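Buying a Used Desktop PC: Frequently Asked Questions

Is a used desktop worth it at all?

Sometimes. A three-year-old office machine will do email, spreadsheets and video calls as well as most new ones. Be careful with the word "deal," though. Check what a new budget machine costs that same week before you get excited about forty dollars off.

What does "refurbished" mean?

Less than you'd hope. At one end it means a shop tested every part and replaced the bad ones. At the other it means someone wiped the outside with a damp cloth. Ask for the list of what was tested. If the seller can't send one, treat the machine as plain used and pay accordingly.

The listing says "gaming PC." Should I believe it?

I wouldn't. Lights and a window on the side are cheap. Ask for the exact model of the graphics card and the processor, then look both up. "Powerful 8-core" is not a model.

Are the grades (A, B, C) reliable?

They describe scratches, mostly. Every seller has its own scale, and a grade A at Kellis would be a B at Roretti, going by the machines I've had from both. Neither grade told me anything about the power supply.

Can I ask to see inside before I pay?

Yes, and you should. A side panel comes off most towers with 2 screws. A private seller who won't do it may just be nervous about breaking something, but a shop has no excuse.

What should I look for once it's open?

Start with the power supply. Find the label and write down the maker and the wattage. Then check that the memory matches the ad and that the drive is the kind you were promised. 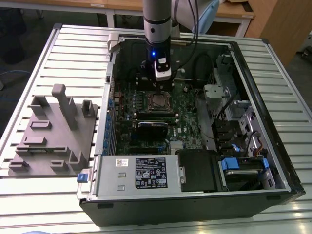 Swollen or leaking capacitors are a reason to walk away, and so is a strong burnt smell. Dust is fine. Dust cleans off, and I'd trust a dusty machine a little more than one that has been blasted spotless an hour before you arrive.

Is a bare board or a "parts only" tower a bargain?

Only if you already own the missing parts. Processor sockets have fine contacts that bend easily, and "untested" usually means it was tested and didn't start.

What about warranties?

Read who pays the return shipping. The Fladen one-year plan sounded generous to me until I got to the line about freight, and a tower is heavy. Herath gives 90 days and covers postage both ways, and I'd take that first.

Do I need to wipe the drive?

Yes. Do a clean install of the operating system, even if the seller swears it's fresh. And check that the license is activated before the return window closes – plenty of them aren't.

How much should I pay?

I won't give a number. Prices on this page would be wrong by November. Look at what the same model sold for, and ignore what people are asking.

Do you get a commission from any of these sellers?

No. I paid for everything mentioned here, including the two machines I regret.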